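A Morning at the Briscombe Demonstration Rooms

I had been promising myself a trip out to Voltham ever since May, when Danai Politis stood up at our evening group and told us, in that cheerful way of hers, that her people spent their days teaching robots to tidy up. I remember a good deal of laughter and then a great many questions, and before the coffee was cleared she had invited anybody who cared to make the drive to come and see for themselves. Seven of us took her up on it in the end, in two cars, with one wrong turn at the grain elevator that I will take the blame for.

The Briscombe building sits behind the old Chettiar warehouse, and you would never pick it out from the road. There is a little brass plate by the door that says Vudard, the name of the project (I asked what it stood for, and Danai said it was the name of the street where two of the founders used to share an apartment). We signed the book, 28 Aug 2018, hung up our jackets, and were handed name tags and very good shortbread.

Our guide for most of the morning was Unathi Modise, who looks after the recording schedule and who must have the patience of a saint. She started us off in a side room with a few chairs and a whiteboard, and explained what they are up to in words even I could follow. They don't write out instructions for the arms, step by step, the way I had always pictured it. A person guides the arms through a chore, the cameras and the joints keep a record of it from beginning to end, and that one run is called an episode. When there are enough episodes of the same chore, they are handed to a learning program, and it tries to work out for itself what to do when it meets that chore again. Somebody asked how many was enough, and Unathi laughed and said that was the question she would most like answered too. For the drawer chore they are aiming for 600, and on the morning we came they had 252 they were willing to keep.

I wrote down "willing to keep" and underlined it, for it led to the most interesting talk of the day. Not every episode makes the cut. If the operator bumps a camera, or stops to sneeze, or forgets to begin from the proper starting position, the run is set aside. But a run where a grip slips and the operator goes back and tries again is often kept on purpose, with a note attached, so that the program has a chance to see what recovering from a fumble looks like. I thought that was rather lovely, and said so, and I believe I went on about my piano teacher for longer than I should have.

From there we went through to the recording room itself. We were asked to stay behind a strip of tape on the floor and to keep our voices down, mostly for the sake of the operator, who has to concentrate. He gave us a wave and went straight back to it. The chore has to do with putting spools of pink twine away in a small desk organizer, the kind with drawers, and I had no idea before I stood there how much goes into such a thing.
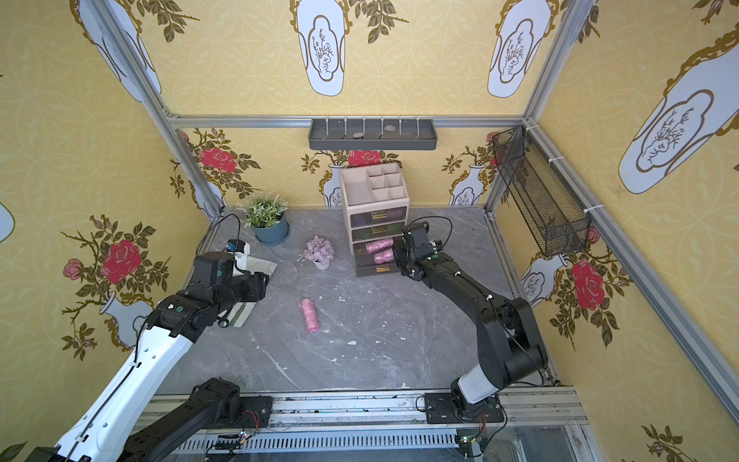 What surprised me most was how much thought goes into the surroundings. I had expected bare white walls and a bare white table, like a dentist's office. Unathi told us they had begun that way, and the program learned its lessons nicely and then fell to pieces the first time a jacket was hung in view. So now they dress every station differently and change it over regularly, with patterned wallpaper, plants, pots of artificial flowers, bits of cloth and whatever else turns up. She has a closet full of the stuff. One of our party, who used to do windows for a department store, had to be coaxed out of it, and came away having given a fair amount of advice on roses!

After a while we were allowed to ask the operator some questions. He said the hardest habit to break is hurrying. When he does a chore with his own hands he does three little things at once without noticing, and the arms can't follow him there, so he has learned to finish one motion before he begins the next. He also said drawers are harder than they look, as you need to pull straight, and the handles are small. A good session for him is about 68 episodes, and after that his attention starts to wander and the quality goes with it, so he hands over to a colleague and takes a long walk around the parking lot.

Then it was our turn, on a practice station down the hall where nothing is recorded. I had two goes at picking up a sponge. The first time I pressed it into the table, and the second time I got it up in the air and was so pleased with myself that I let go. Your wrist wants to do what it has always done, and you can't feel how firmly you are holding anything - you have to watch, and trust what you see. I have thought about that a good deal at the kitchen sink since.

Danai joined us for lunch, sandwiches and a big bowl of cherries, and was very frank about where things stand. Some chores they have tried came along quickly and others have hardly budged, and she couldn't always say why. She would like to have more people operating, of different heights and left-handed as well as right, for she suspects the program is picking up one or two people's habits along with the chore. I liked her for saying so plainly.

If you would like to go, they take small groups by arrangement, and Unathi asked me to pass along that ten visitors is the most the recording room can hold comfortably. Wear flat shoes, as you will be standing a good part of the morning. Parking is on the Chettiar side and is free, and the left turn you want is the one after the grain elevator.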